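Keeping the Front Counter in Order: An Interview with the Records Office at Larkel House

The records office at Larkel House serves tenants of the Prirley and Sarkora buildings and receives most of its correspondence on paper. Over the past year it handled 2864 items at a single counter. The office supervisor, who has held the position since the counter opened, spoke with this newsletter about stamping, storage and the care of a small public room. In keeping with the newsletter's practice, staff are not named.

The conversation began with the date on which a document is considered received. "It is received when it is stamped," the supervisor said. "If a letter sits in a tray until the afternoon, the tenant has lost half a day, and in an application with a deadline that can matter a great deal." Under the present procedure, each item is stamped at the work table before it is entered in the register. 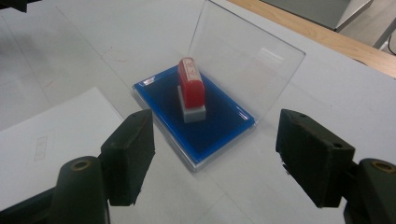
Stamping is done by whichever clerk has opened the mail, and the supervisor does not assign the task to one person. New clerks are asked to practise on scrap paper until the impression is even at all four corners. The office has stayed with blue ink, and the pad in its clear case, with the red-handled stamp standing on it, has a fixed place on the white table. "Blue is easily told from a photocopy," the supervisor said. "We tried black for one summer and had to check originals against copies by holding them up to the window." Pads are re-inked on the first working day of the month, and the lid is to be closed whenever the clerk leaves the table.

Asked about mistakes, the supervisor was frank. In July, 19 letters were stamped with the wrong office name after two stamps were exchanged. Each was corrected by hand, initialled and noted in the register. The labels on the stamps were rewritten the following week. "It was a tedious morning," the supervisor said, "but the register is now the better for it."

The office has also considered electronic receipt. A proposal from Rusnák, the firm that maintains the building's filing system, was reviewed and set aside for the present. Of the items received last year, 2064 came from tenants who had marked paper as their preferred form of contact. The supervisor expects the question to return at the next budget review and has no objection to a trial, provided the counter remains open.

The discussion then turned to the room itself. The floor is white tile with grey seams, a choice that predates the current staff. "I would have picked a darker colour," the supervisor said. "On the other hand, a dropped paper clip is found at once." The floor is swept at closing and mopped twice a week, and chairs are lifted onto the tables beforehand — a habit carried over from the old Prirley counter. 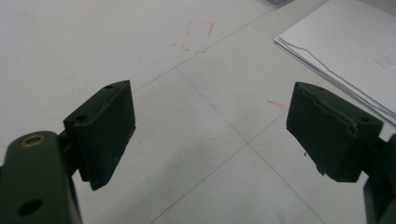 Hours and Enquiries

The counter is open on weekday mornings. Tenants who require a stamped copy for their own records should bring the original and one photocopy, and both will be stamped during the same visit. Enquiries about items already submitted may be made in person or by telephone at extension 238. Items left in the drop box after closing are stamped on the next working day.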